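Grorkance adds desktop refurbishment bench at Plillwood
2023-03-12

Grorkance has opened a bench for used desktop computers at its Plillwood site. The bench takes office towers that would otherwise go for scrap metal and splits them into machines fit for rebuilding and machines kept for parts. The company plans to handle 3,000 towers by the end of August.

Each tower has its side panel removed and the inside checked before any part is ordered. Cables stay in place at this stage where possible, so that labelled leads can be matched to their drives. 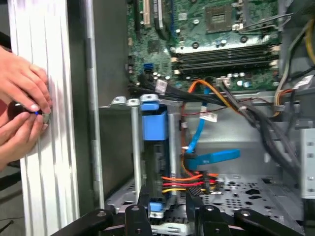 Hands at the white ribbed front panel of an open case. The processor socket is empty.

Dilani Saha, who runs the bench, said most of the rejected boards fail on bent socket pins. "It is a five-minute check with a lamp, and it saves us fitting memory to a board that will never start," she said.

Towers are worked on lying flat. Processors and memory are matched to the board from tested stock, and the serial number of the case is logged against both.

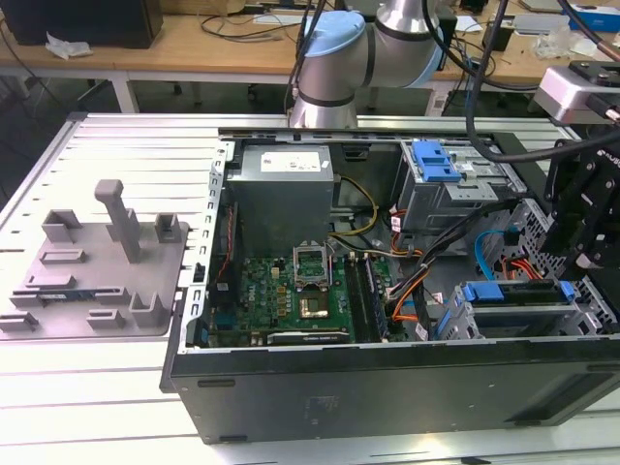

Boards that pass get a processor, memory and, where the order calls for it, a graphics card. Thermal paste is renewed on every unit. A finished tower then runs under load for 70 minutes -- a failure at any point sends it back to the start of the process.

Storage is handled separately. Old drives are wiped or shredded according to the contract, and the metalwork is kept.

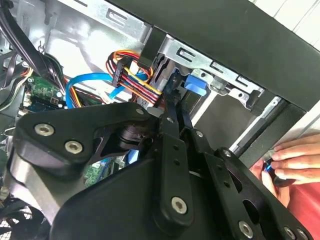
Drive cages are among the parts most often reused at Plillwood. Saha's stock list groups them by fixing type. A silver sheet-metal cage with a bright blue plastic latch goes under a different code from the screw-fixed kind, and spare latches are held in a separate bin.

Tatu Lukumay, who buys stock for Grorkance, said supply was steady but mixed, with some pallets holding 5 different models.

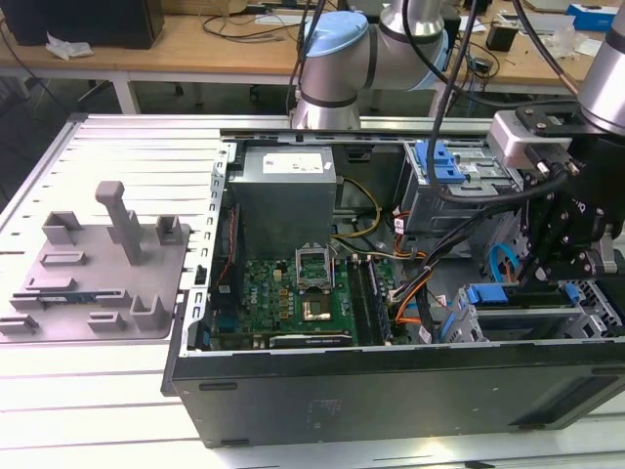 Rebuilt towers will be sold to schools and small offices through the reseller Comby, with a warranty of 2 years. Prices have not been set. Laptops are not accepted at present.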